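Search this site Search Enter keywords Go

The Standard Room: How the Skolville Hospitality Program Teaches the Making of a Bedroom

09/07/2025

The training wing of the Skolville Institute of Hospitality occupies the second floor of a former insurance office on Gaselau Street. Its classrooms are ordinary. The greater part of the teaching takes place farther down the corridor, in a row of furnished bedrooms that have never been rented to a guest and are made up, taken apart and made up again through most of the year.

The program was established to supply housekeeping staff to the hotels of the river district, and it still does so. In the last academic year it enrolled 70 students, most of them adults changing occupations. The course lasts seven weeks and ends with a practical assessment in which each candidate prepares a room alone, without notes.

Yupin Chareonsuk has directed the program since the institute took over the building. Before that she supervised the linen department of the Konstantinidis Hotel, and her approach reflects that experience. Students do not touch a vacuum cleaner until the second week. They begin with bedding: how to carry it, how to fold it, how to read a care label, and how to tell a pillowcase that can go back on a bed from one that must return to the laundry.

"The bed is the largest object in the room and the first thing a guest looks at," Ms. Chareonsuk said. "If it has been made carelessly, the guest will assume the bathroom was cleaned carelessly as well."

The institute favors white bedding throughout. White can be washed at a high temperature and replaced one piece at a time, and it shows a mark at once. A duvet must hang evenly along both sides, and instructors check the drop at the foot with the flat of the hand. Pillows are placed last.

The remaining furniture is modest and was chosen to resemble what graduates will meet in mid-priced hotels. A sofa near the bed is treated as part of the sleeping area, and students are expected to attend to its cushions and throw with the same care they give the duvet.
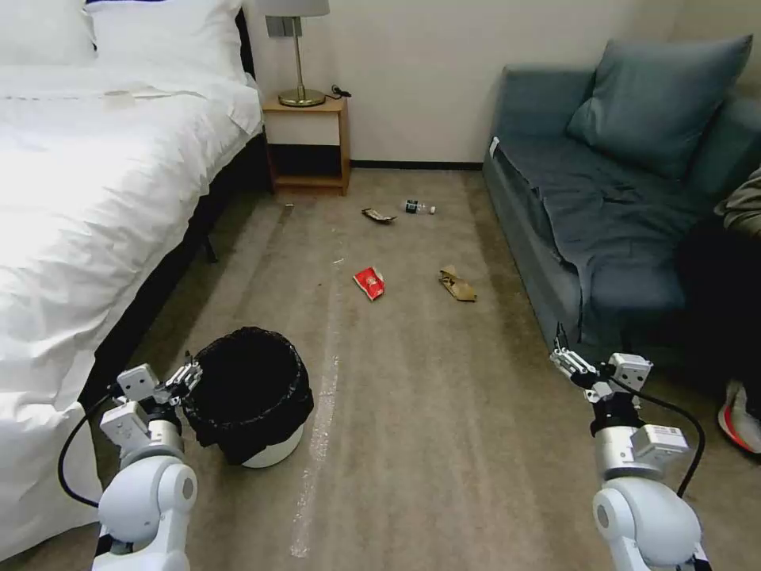 Floors are taught as a separate subject. Ekkachai Luangrath, the senior instructor, asks students to pick up loose litter by hand before any machine is brought in. Small pieces of trash can block a hose, and an object that looks worthless may belong to a guest. Anything doubtful goes into a labeled envelope. Carpet stains are noted on the room sheet with their position and, where it can be judged, their likely cause. A student who scrubs a stain before recording it loses points.

Mr. Luangrath also teaches the order of work. Trash and used linen leave the room first. Dusting comes next, from the highest surface down, and takes in the nightstand, the base of the lamp and the top of the baseboard. Lamp cords are to be laid neatly toward the wall. Upholstery follows, with throws shaken out and refolded, and the carpet is finished from the far corner back to the door.

Supplies are a steady expense. The institute spent $4000 last year on replacement pillows and duvet covers, and a grant from the Flerari Foundation paid for the washing machines installed in March. Records kept by the linen room show that 2878 items passed through those machines in the term that followed.

Graduates are asked to return after their first season of employment to speak with the incoming class. Their comments have led to several changes in the course, among them an additional session on sofas and armchairs, which former students reported were the pieces most often skipped when a shift was running late. The session now falls in the fourth week and is taught in pairs, with one student working and the other keeping the room sheet.

Applications for the next course are accepted at the institute's front office on Gaselau Street.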